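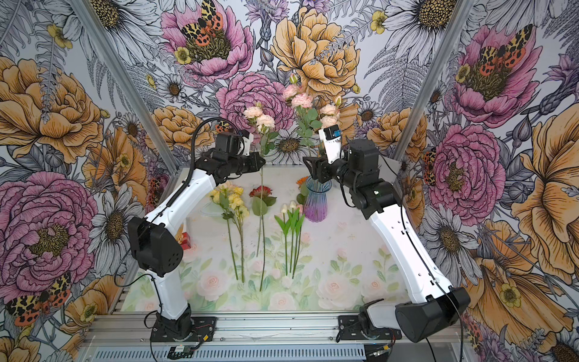

Can a school robotics club get two robot arms to arrange flowers in a vase within a single school year?

We think so, for a modest arrangement of single stems, and at the halfway point the club can do a good part of it on demand, with a few stems that still defeat us.

Print this page | E-mail this page

Vetmont School Robotics Club
Interim progress report to the Brorneveck Fund
The Rebelo Project: two-arm flower arranging
Submitted February 2, 2020

Where we are

When we applied to the Fund we said that the club wanted a task that was awkward, soft and a bit silly-looking, and that would be hard enough to keep older pupils busy. Flower arranging has been all of that. The Rebelo bench has been working since the autumn half-term and the pupils are now at the stage we had pencilled in for late spring, at least on the arm side. The vision side is behind, and we say more about that further down.

The club has 19 members this year, the largest group we have had. We expected numbers to drop once the building work was over and the slow business of collecting practice runs began. They didn't! If anything the practice runs have become the popular part, and we have had to draw up a rota for the controls.

What the pupils have built

The arms came as part-kits from Stirau and were put together by the pupils over the first few weeks of term. Both are bolted to one aluminium rail along the front of the table. Our first plan had them facing each other from opposite sides, and it looked splendid on paper, but whoever was setting out the flowers had to reach over one arm to get to the table, and the wiring was a misery. Moving both to the same side was suggested by a Year 10 pupil and took an afternoon. It also left the far side of the table clear for the vase to be moved about.

Wiring was the least glamorous job and the one we are proudest of. In the first version the cables hung free and caught on things. One long link now has clips, one arm has a corrugated sleeve where the cable passes over the wrist, and there is a slotted strip under the rail for the wiring. There are still loops that could be tidier, and the pair who look after the wiring would like it recorded that they know.

The enclosure has been papered with a very busy flower print, butterflies and all, and the table surface has printed roses on it. We mention it here as the Fund's visitor asked about it in the autumn. It was a deliberate choice by the vision group. Their early tests were done against a plain background, where finding a flower was almost too easy, and they wanted to know whether the camera could tell a rose it could pick up from a rose printed on the table. At first it could not, at all. The arm would travel with great confidence to a printed bloom and close its gripper on nothing. This was the best lesson of the year so far and we would not swap it for a smoother start.

The task

Artificial flowers lie on the table with their stems pointing towards the arms. The arms have to pick up one stem at a time and stand it in the vase. We use a ribbed glass vase with a flared rim, coloured blue at the top and running down to purple and pink. The pupils chose it, and it has made life difficult in ways we didn't foresee, as see-through things with bright colours are hard for a small camera to make sense of. We have talked about swapping it for a plain pot. The club voted against, by a wide margin.

Each kind of flower has its own problems. The rose sprays have long thin stems and heavy heads, so a stem held too low swings round and points the wrong way. The yellow bunch has so many small heads that the gripper tends to take hold of a leaf. Tulips are well behaved. The pupils nearly always begin with a tulip when parents are watching.

The plan all along was that the arms should share the work, with one bringing the flower over and the other looking after things at the vase end – steadying the rim, or nudging aside a stem that is already in. Getting them to do this without knocking into each other has taken more time than any other part of the project. We set aside two sessions for it in our original timetable. That was optimistic.

How the practice runs are going

The arms learn the task from recordings of pupils doing it by remote control. A pupil drives the arms through one flower, from table to vase, and the run is saved along with what the cameras saw. Our target for the whole year was to record 780 good runs, and we passed that figure in the last week of January, well ahead of plan. Runs are checked by a second pupil before they are kept. A fair number are thrown out, usually for a dropped stem or a long pause while somebody thinks.

We learned quite early that good drivers do not all drive alike. Some pupils come down on the stem from straight above and others slide in from the side, and when the two styles were mixed the arms dithered between them and did neither well. The club sat down and agreed a house style, which is pinned up by the bench:

Pick up the stem below the leaves, never by the head.
Lift before turning.
Wait above the rim until the stem has stopped swinging.
Let go only once the lower end is inside the vase.
If it goes wrong, finish the run anyway and mark it as a bad one.

Since the house style came in, the results have improved a great deal. On tulips the arms working by themselves now succeed more often than they fail. Roses are coming along. With the yellow bunch we have had one or two successes that may well have been luck, and we would rather tell you so than dress it up.

What has been harder than expected

Lighting has been a nuisance. The bench stands near a window, and runs recorded on bright afternoons did not match those from the dark end of the term. The vision group spent most of December on this and ended up fixing a lamp above the enclosure and pulling the blind down, a dull answer that worked.

We also lost time to a worn joint in one of the arms, which began to sag at full reach. Stirau replaced the part without charge and sent a spare. During that gap the club carried on with the single working arm and wrote a rather good set of notes on one-armed arranging, which we will attach to the final report.

The telling of printed flowers from real ones (or real artificial ones, as the younger pupils insist on saying) is much better but still not where we said it would be by now. We had promised a working system by Christmas. What we have works when the table is fairly tidy and gets muddled when flowers overlap. We have moved this milestone to the end of the spring term.

What the pupils are getting from it

The club used to draw mostly from those already taking computing. This year we have art and textiles pupils, and it is they who took charge of what a good arrangement should look like. Their argument that a vase filled from the middle outwards always looks cramped has changed the order in which the arms pick things up, and so has found its way into the code. It has been a real pleasure to watch those conversations.

Several pupils who would never speak up in class now run the bench for others. Five of them have asked to keep going after their exams and we are looking for a way to make that possible.

Money

Spending is within the budget agreed with the Fund. The saving on the replacement joint has been put towards spare gripper fingers, which wear faster than we had allowed for, and towards more artificial stems. Leaves come off. The full accounts will follow in the usual form and we are not asking for any change to the total.

Plans for the rest of the year

There are 13 sessions left before the summer break. The first few will go on overlapping flowers, and after that we want to try arrangements made to order, where a visitor picks a combination and the arms attempt it. The pupils are very keen on that and have already argued about whether a visitor should be allowed to choose the yellow ones.

We would like to show the bench at the Vetmont summer fair, with the arms running by themselves and a pupil standing by the stop button. The bench is heavy and doesn't like being moved, so we may open the workshop to visitors in place of carrying it to the field. We will let the Fund know which as soon as it is settled, and someone from Brorneveck would be most welcome.

The final report will reach you in August, together with the recorded runs, the pupils' notes and the house rules in whatever form they have grown into by then. If the Fund would like to see the arms at work before that, the club meets after school in term time and visitors are usually handed the controls.

Contact the club | © 2020 Vetmont School Robotics Club | Back to top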